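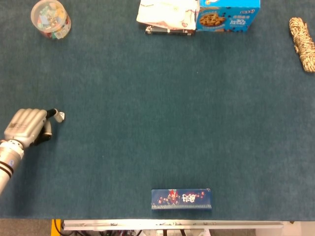
Packing Room, Tukard Snack and Pantry Supply

The Packing Room is the part of Tukard that puts mixed boxes together. Offices, waiting rooms, school front desks and small hotels order from us when they want a bit of everything and don't want to buy each item by the case. We open the cases, sort what comes out of them, fill the boxes and send them down the hall to shipping.

We work at large tables covered in dark teal carpet. New customers who visit usually ask about the carpet before they ask about anything else. It was put down when the department moved into its current space, and it has stayed. Small packages don't slide when somebody leans on the table, hard tubs don't clatter, and a light-colored wrapper is easy to find on a dark surface. It does collect crumbs and scraps of tape, so every table is vacuumed at the end of the shift.

What we pack

Most of what goes through this room is small and individually wrapped: hard candy, mints, tea, crackers, single-serve cookies, drink mixes. Some of it arrives in soft plastic packages and some in clear tubs with round lids. We like the clear tubs. You can see the color mix from the side without opening them, and a tub that has gone mostly to one color gets emptied and mixed again.

A standard box is built from the bottom up. Tubs and anything rigid go in first, against the corners. Flat packages go along the sides. Soft packages go in last and fill whatever space is left. The packing slip goes on top, face up, so that it is the first thing the customer reads.

We pack three kinds of box:

The Front Desk Box has wrapped candy and mints and very little else. It is meant to be poured into a bowl.

The Break Room Box is the largest. It has crackers, cookies, tea and drink mixes, and usually one tub of candy. This is the one most offices put on a repeat order.

The Willavell Box was first made for the Willavell guest houses, which wanted something small enough to leave in a room. Other customers saw it there and asked for the same thing. We kept the name.

If none of those fit, call and tell us what you want. Custom boxes take longer, and the price depends on what has to be brought in, but we do them every week.

How the room started

Tukard began as a delivery route. The company bought full cases from wholesalers and drove them to customers, and there was no packing involved. Then a dental office asked if it could take half a case of mints, and the other half sat in the van until a second customer wanted it. After that the half cases became regular, and after a while there were shelves of open cases along one wall of the garage and a folding table in front of them.

Osvaldo Macedo was driving one of the routes at the time and did the splitting himself in the morning before he left. He stopped driving when the morning work began running past noon. He has run the Packing Room ever since, and the order sheet we use is a version of the one he wrote out for himself in the garage. Several columns on it no longer mean anything. People who have been here for a while know which ones to skip, and new people are told on the first day.

We moved from the garage to the Brerkeo building when the lease there came open. The room is 1365 square feet, with the shelving on the long wall and the tables in the middle. There are 2 doors. Incoming cases use the one by the loading area and finished boxes leave by the other. We try hard to keep traffic going one way. In the old space everything came and went through the same door, and finished boxes were regularly put back on the shelf by mistake.

A normal day

Cases are brought in first thing and checked against the delivery sheet. Anything with a split seam or a crushed corner is set aside and opened separately. If the product inside is sealed and undamaged it can still be used. If there is any doubt it goes back to the supplier.

Next the open stock is checked for dates. We write the date from the outer case on a strip of masking tape and put it on the bin, and the older bin is always in front. This takes up most of the first hour.

Packing starts after that. Each packer takes one order at a time and lays the items out along the edges of the table, with the middle kept clear for whatever is being worked on. The items are compared with the slip, boxed, and compared again by a second person before the flaps are taped. The second check catches more than people expect. The usual error is two flavors of the same product in nearly identical wrappers.

Lunch is eaten in the kitchen and never at the tables. Drinks are allowed on the shelf by the sink only. Carpet is harder to clean than a bare table, and we have one corner with a coffee stain to prove it.

The afternoon is for repeat orders, which are packed in a batch. Last year the room sent out nearly 2000 of these, and they are the steadiest part of our work. Custom orders are finished in the morning where possible, while there is still time to call a customer with a question.

The last part of the day is cleanup. Open tubs are closed, loose pieces go back to their bins, empty cases are flattened, and the tables are cleared and vacuumed. Packages that were wrinkled in handling but are still sealed go into a separate bin and are used in the sample bags we hand to drivers.

Ingredients and allergies

We do not make or unwrap any food. Everything in a Tukard box is sealed by the manufacturer, and we don't repack loose product. That said, products with nuts, milk, wheat and soy are all handled in the same room and at the same tables. We can leave particular items out of an order, but we can't promise a box that has never been near them. Please read the label on each item. When a large package is split up and the smaller pieces don't carry their own ingredient list, a printed copy of the list is placed in the box under the packing slip. If yours is missing, call us and we will send it.

Boxes going to warm areas are packed without chocolate through the summer. Chocolate goes back on the list in November. Customers who want it earlier can ask for it, at their own risk.

Suppliers

Most of our candy and mints come through Vasconcelos, which has supplied us from the time of the garage. Tea and drink mixes come from several smaller distributors, and these change more often. When an item is discontinued we substitute the nearest thing at the same price and mark it on the slip with an S. You can refuse substitutions when you place your order, and then we will leave the item out and adjust the bill.

We are always willing to look at new products. Send a small quantity in its normal packaging. A photograph or a price list isn't enough for us, as we need to see how the package holds up at the bottom of a box. Packages with a lot of air in them tend to do badly.

Common questions

Can I return a box? Unopened boxes can be returned to your driver on the next delivery. Opened boxes can't be returned, but if something was wrong or missing we will replace it.

Can I get the tub on its own? Yes. Any tub we stock can be ordered separately. Ask for the tub list.

Do you take the containers back? We take back clean tubs with their lids. Leave them out for the driver. Tubs without lids go to recycling.

Do you put cards or notes in the box? We will include a card if you send it to us ahead of time. We don't write them.

Can our group visit? Small groups are welcome in the morning, by arrangement. Please leave food and drinks outside the room and tie back long hair.

Working here

Packers are trained on the job. For the first two weeks a new packer works beside someone experienced and does only second checks, which is the quickest way to learn the stock. The work is done standing, with mats on the floor and stools for anyone who wants one. You should be able to lift a full case from the floor to the table, and you need to be able to tell similar colors and small print apart. Shifts are mornings or full days. We hire most often in the fall, when holiday orders come in.

Contact

Orders and changes to repeat orders: call the main number and ask for extension 2746. Changes need to reach us by noon on the day before your delivery. Questions about custom boxes go to Osvaldo Macedo at the same extension. Messages left overnight are answered in the morning, after the cases are in.

Page updated October 20, 2022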